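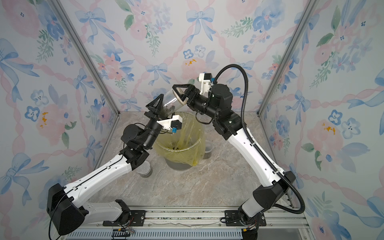 Rarnora to open Murnton showroom, adds bridge taps and a laundry range

November 7, 2022

Tapware maker Rarnora has confirmed it will open its first factory showroom in Murnton, in the old Reinholz tile warehouse on the rail side of town. Doors open to trade first, public after. No exact opening day yet, fitout still going.

The company has made kitchen and bathroom taps at Ploltstead for years, mostly for plumbing merchants and a handful of renovation builders. Selling direct to householders is new. Managing director Hildegard Wiegand said the move had been on the table since July, when the warehouse lease came up.

"We kept getting people driving out to Ploltstead wanting to look at a finish in daylight," Wiegand said. "They'd stand in the loading dock with a tile sample under their arm. It wasn't a good way to treat customers and it wasn't great for the forklift driver either."

The showroom takes up 800 square metres, with working displays along the north wall. Plumbed in, hot and cold, so visitors can run the water and feel the handles. Finishes on show will be chrome, brushed nickel, aged brass and a matte black that Rarnora dropped a while back and is now bringing back after complaints from merchants.

Two new ranges launch with it.

First is a bridge-style kitchen mixer, exposed pipework across the back, lever or cross handles. Solid brass body, ceramic disc cartridges. Designer Dörte Fuchs said the spout height was changed late in the piece after the sample wouldn't clear a stockpot.

"I took it home and cooked on it for a fortnight," Fuchs said. "Too low. Looked lovely in the drawings. So we lifted it and had to redo the swivel collar, which put the casting back, and Torben was not thrilled."

Torben Kasten runs the foundry floor at Ploltstead. He said the new collar had been a headache but the castings were now coming out clean, and that the first batch had gone to polishing.

The second is a laundry range, plainer, wall mounted or deck mounted, with a pull-out spray on one model. It is aimed at people doing up older houses where the trough sits under a window and there's no room for a tall spout. Washing machine stops are sold seperately but in matching finishes, including the aged brass. There is also a garden tap in the same family, raw brass only, left to go brown.

Prices weren't released. Wiegand said the laundry taps would sit below the kitchen line and that the merchants had been given their lists already. Trade customers keep their existing discount and can order through the showroom or their usual branch.

That last bit matters to some. Merchants had been grumbling since word of the lease got around, worried Rarnora would undercut them on its own floor. Nnamdi Olatunji, who has a plumbing supply counter in Murnton and stocks the brand, said he'd asked the question straight out.

"They told me list price on the floor, no specials, and installs get referred out to licensed plumbers," Olatunji said. "If they stick to that, fine by me. People will go look at the taps there and come buy the pipe and fittings here. I did say I'd be checking."

Wiegand confirmed the list price policy. She said there was no plan for an online shop, though the catalogue is being redone and will carry rough-in dimensions for every model, a sore point with installers for a long time. Old catalogue gave the overall height and not much else.

Spare parts will be held at Murnton too. Cartridges, washers, handle screws, aerators, spout O-rings, the porcelain buttons for the cross handles. The parts counter will be run by Ezequiel Bermúdez, moving across from the Ploltstead service bench, and he says he wants the old taps brought in wherever possible.

"Bring the tap, or bring the cartridge, or at least a photo of the underside," Bermúdez said. "Somebody rings up and says it's the silver one. Well."

Parts for discontinued models will be kept while stock lasts. Handles for the early cross-head basin set are already short and won't be recast, though Bermúdez has a box of seconds with small plating marks that he'll let go cheap to anyone trying to keep a pair going.

Staffing: 6 to start, 4 of them new positions advertised locally. Applications close end of the month. Experience in plumbing, tiling or kitchen sales prefered but not required, forklift ticket handy.

Parking is off the rear lane, with a loading bay for utes. The front entrance has a step that is being replaced by a ramp. Council has signed off on the ramp and on signage, smaller than the sign first asked for. The brick frontage stays as is, and so does the faded Reinholz lettering up high on the east side, which the firm was asked to keep and says it would have kept anyway.

Tile stock left over from the previous tenant is being sold by the pallet before opening. Mostly white subway and a green hexagon. Cash or card, bring your own trailer, no holds.

Trade accounts wanting an early look through the displays should contact their Rarnora rep. Householders with a reno underway can put their name down at the Ploltstead office and will get a call when the opening day is set. Colour samples of all finishes can be borrowed from either site, deposit applies, back within the fortnight please.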